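Home Baking, Week 4: Yeast Doughs and Why They Behave the Way They Do
Handout by Dagný Brynjólfsdóttir
For the class of Saturday, May 2, 2020

Welcome back, everybody! I know several of you went home last time with a bag of flour and a good deal of nervousness, so let me start by saying that bread is much more forgiving than cake. A sponge will punish you for opening the oven door. A loaf will mostly just sit there and wait for you.

1. What yeast wants

Yeast is alive, and it likes what most of us like, a warm drink and something to eat. Your water should feel like a baby's bath on the inside of your wrist. If it's too hot you will kill the yeast, and if it's too cool the dough will still rise, only you may be waiting until supper. I grew up in a drafty house and my mother's dough took all morning – we thought that was simply how long bread took.
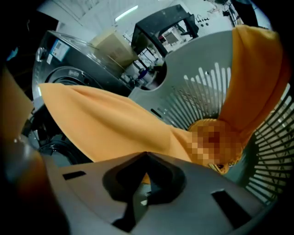 Salt slows yeast down, so please don't pour the two on top of each other in the bowl. Put one on each side and stir the flour through before you add the water. Sugar in a small amount is fine. A very sweet dough, like the one for cinnamon buns, needs more time and often a bit more yeast.

2. Kneading

Push with the heel of your hand, fold, turn, and do it again. The dough will stick to you at first, and every new baker I have ever taught reaches for more flour at this point. Try to hold off! Give it a few more minutes and it will pull together and turn smooth. Steinar Hviid, who took this class in April, likes to rest his dough for 20 minutes before he kneads at all, and his loaves were lovely, so do try it his way too.

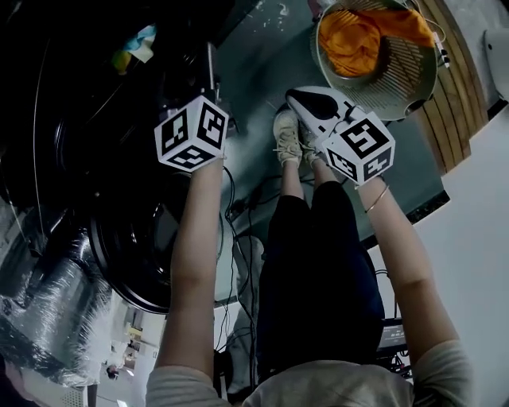

How do I know when I have kneaded enough?
Pinch off a small piece and stretch it gently between your fingers. If it thins out until light comes through before it tears, you are done, and if it rips right away, keep going a little longer.

3. The first rise

Oil the bowl lightly, turn the dough over once so the top is coated, and cover it. Leave it for 90 minutes, or until it looks twice its size. Go by your eyes more than by the clock, as kitchens differ so much. Then press a floured finger into it. A dent that fills in slowly means you can shape your loaf, and one that springs right back wants a bit longer.

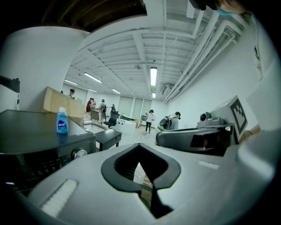
4. For next week

Bake one plain white loaf at home and write down how long each rise took. Bring a slice if you can, even a flat one. We will start on braided breads, and Auður Ingvarsson has promised to show us her four-strand braid.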